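MEDIA RELEASE

For immediate release – August

MOST PEOPLE OWN A CUPBOARD THEY WOULD PREFER NOT TO DISCUSS. DRINDO WOULD LIKE TO DISCUSS IT.

Home storage service Drindo has opened bookings for Cupboard Amnesty, a two-hour visit in which an organiser comes to your home, opens the doors you have been leaning on, and helps you decide what deserves to go back in.

The service grew out of a trial in the suburb of Maglaya, where 46 households agreed to have one cupboard emptied, wiped down and refilled. Between them they surrendered 396 items they could not identify, could not explain or had been meaning to return to a neighbour. The neighbours have been very gracious.

The method is simple enough to fit on a fridge magnet, and customers will be given one whether they want it or not. Everything comes out. The shelves get wiped, including the back corners, which in Maglaya had mostly been left to their own devices. Old stickers are either removed or formally adopted as decor. Then things go back one at a time, starting with whatever is used every week.
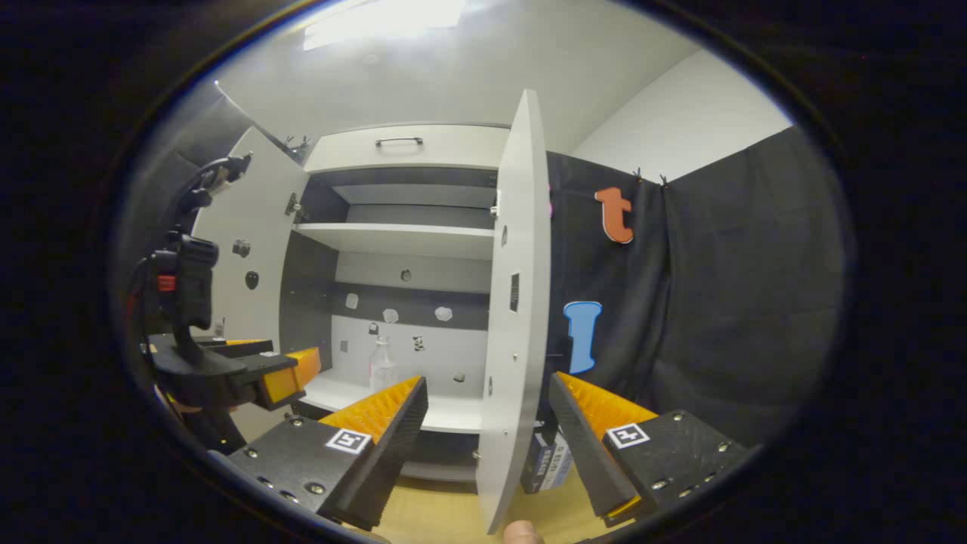
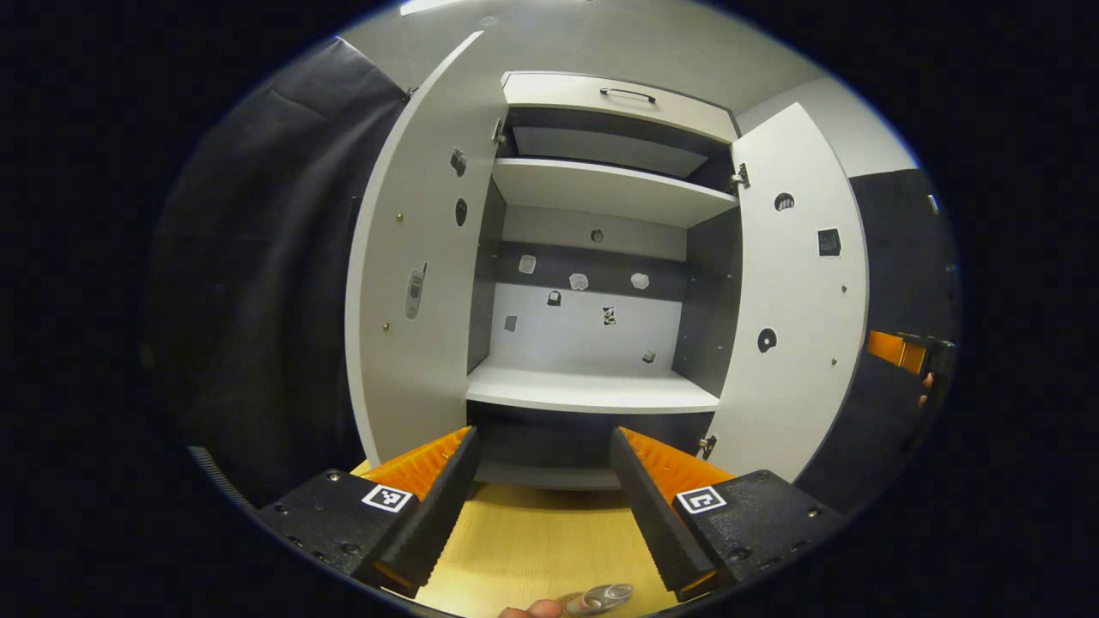

A white cabinet with its doors open, closed drawer above.

By Dilov Gestirel
Media and Customer Relations, Drindo

Stickers proved to be the sensitive subject of the trial. Some come off with warm water and a plastic scraper. Others come off in small white instalments over several weekends, and a few have the full support of the children who put them there. Drindo's organisers will not peel anything without permission. They've learned.

Customers are also encouraged to leave some shelf bare. This is harder than it sounds. A clear shelf in an Australian home has a short life expectancy, and it generally ends in takeaway containers whose lids have moved interstate. Drindo suggests giving each shelf one job – cleaning sprays on this one, say, with good headroom so the bottles can stand up – and being a little rude to anything that turns up without an invitation.

Doors get attention too. Organisers will check hinges, tighten loose handles and note any hole that no longer has a purpose. They will not hang hooks, racks or motivational calendars on the inside of a door unless asked twice.

Cupboard Amnesty covers kitchens, laundries, hallways and garages. It doesn't cover sheds, which Drindo regards as a matter between the owner and the shed.

Bookings are open now through the Drindo website, with visits available Friday mornings in Maglaya and neighbouring suburbs. Customers are asked not to tidy beforehand.

ENDS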